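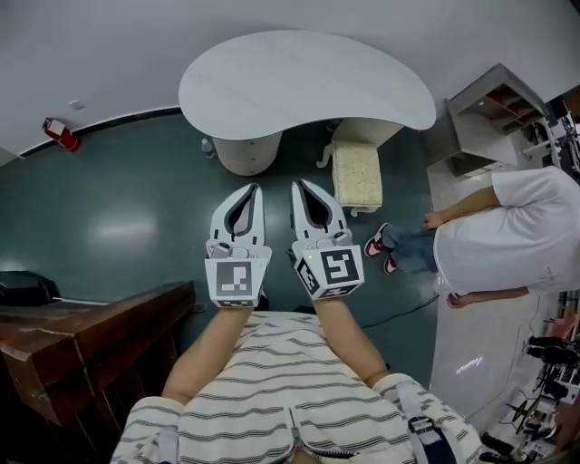
# Greltska tidy-up set

Last updated: April

Hello, and thanks for downloading! I put this set together so our learning system had some decent examples of people picking things up and putting them away in ordinary rooms. Everything was recorded with a pair of hand-held grippers, one in each hand, and no robot arm anywhere in the loop.

## What you get

There are 105 recordings across 7 tasks. I'd train on 100 of them and keep the last five back for checking, but split it however you like. Most run to roughly 55 seconds - the drawer ones go on a bit longer (I'm slow with drawers, sorry).

Each recording has its own folder with the video, the gripper positions and a short note in plain text. Read the notes! They're where I wrote down fumbles, restarts and anything that got dropped.

## How I record

I start with both grippers held out in front and the jaws open, wait for a beat, then go. The square markers on the housings need to stay in view as much as possible, so I try not to cross my hands. If I lose one for too long I bin the take and start again.

Failed grasps stay in if I recovered from them. I went back and forth on this, but the Bakker set left them out and our model never learnt to have a second try.

## Known problems

- Shiny floors upset the tracking now and then.
- Left and right are swapped in a few of the early notes. The data itself is fine.
- Nearly all of it is right-handed.

Related
Bakker shelf set
Arkby gripper calibration notes
Lomport playback tool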